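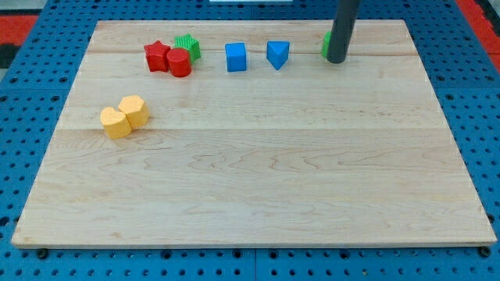 Have you ever looked closely at a wooden board and seen wiggly lines running through it, like ripples in a pond? Those lines are called **grain**, and they are one of the coolest things about wood! Every board has its own pattern. Even two boards cut from the same tree won't match exactly.

## Where do the lines come from?

A tree gets fatter as it grows. In spring it grows fast and makes pale wood. Later in the year it slows down and makes darker, tighter wood. Then in winter, by December in lots of places, it takes a rest. One pale band plus one dark band makes one ring, and one ring usually means one year. A tree with 80 rings might be older than your grandparents!

When a saw slices down the length of the trunk, it cuts through all those rings, and they show up on the board as long lines. Trees lean and bend a little, so the lines come out wavy.

## What about the knots?

A knot is the place where a branch used to be. The trunk kept growing and wrapped itself around the bottom of the branch. If you run your finger over a knot you can sometimes feel that it's harder than the wood next to it. The grain has to swerve to get past, just like water going around a rock.

## Why do some boards have seams?

Say you want a really wide board for building on, but your planks are narrow. You can put glue on the long edges, squeeze the planks together with clamps and leave them to dry. Where two planks meet there is a thin straight line - that's the seam. Good woodworkers make seams so neat that you have to hunt for them.

Now look at the *ends* of a plank, where the saw went across the tree. That part is called **end grain**. You might see little curves there, and each one is a piece of a ring.

## Try it: be a grain detective

You need paper, a crayon with the wrapper peeled off, and 3 wooden things (ask a grown-up which ones are okay to use).

1. Lay the paper flat on the wood and hold it still.
2. Rub gently with the side of the crayon.
3. Watch the lines appear!
4. Write the name of the thing on the back and try the next one.

Very smooth or shiny wood may not show much. Old, rough wood works best. Annag Paterson, age 8, got a super rubbing from her back steps, with 2 big knots that look like owl eyes.

**Words to know:** grain, ring, knot, plank, seam, end grain

*Written by Iona MacLeish, drawings by Keir Rennie. May 9, 2020*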